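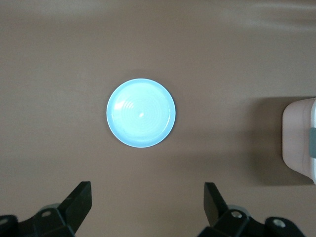

Ticket 315 - Célula de platos, comedor de la planta Milport
Estado: abierto
Prioridad: media
Abierto por: turno de mañana, cocina

Descripción del problema

Desde el viernes el brazo izquierdo pierde el plato azul cuando lo levanta por el borde. Con el plato rosa no tenemos la misma queja. El programa no da error: la célula cree que tiene el plato y sigue con el movimiento siguiente. Una compañera tiene que parar, colocar el plato otra vez y pulsar continuar. Ayer pasó 3 veces antes de las once.

Pido disculpas si alguna palabra técnica no es la correcta, el español no es mi primera lengua.

Comprobado por nosotros

- Reinicio completo de la célula. Sin cambio.
- Limpieza de los dedos con paño seco. Sin cambio.
- Velocidad de bajada reducida a la mitad. Un poco mejor, pero todavía falla.

Respuesta de soporte Garis

Gracias por el informe, es muy claro. Por favor, hagan una prueba con la caja de almacenaje en el centro y un plato a cada lado. Necesitamos saber si el fallo depende del plato o de la posición. No cambien la altura de agarre todavía.
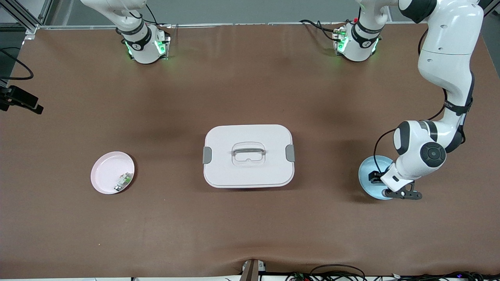 Respuesta de cocina

Prueba hecha. Con el plato azul a la derecha falla. Después pusimos el azul en el sitio del rosa y con el otro brazo no falla. Entonces pienso que es la posición, o la calibración de ese brazo.

Quiero añadir una cosa que no es técnica. Antes, dos personas preparaban los platos y hablaban con el comedor. Ahora una persona vigila la célula y la otra está en la línea caliente. Cuando la célula trabaja bien, estamos contentas, las muñecas duelen menos. Cuando falla, la persona que vigila no puede ir al baño sin avisar, y esto no estaba en la formación de Begay. Pedimos que la alarma suene también en la línea caliente.

Respuesta de soporte Garis

Vemos una desviación de 2 mm en el brazo izquierdo. Enviamos el archivo de calibración nuevo. El aviso sonoro lo lleva Staltex, hemos pasado su petición.

Respuesta de cocina

Archivo cargado a las 14:00. Desde entonces no hemos visto caídas, pero son pocas horas. Prefiero dejar el ticket abierto hasta completar 1000 ciclos. De Staltex todavía no tenemos respuesta - por favor, no cierren esta parte junto con la otra.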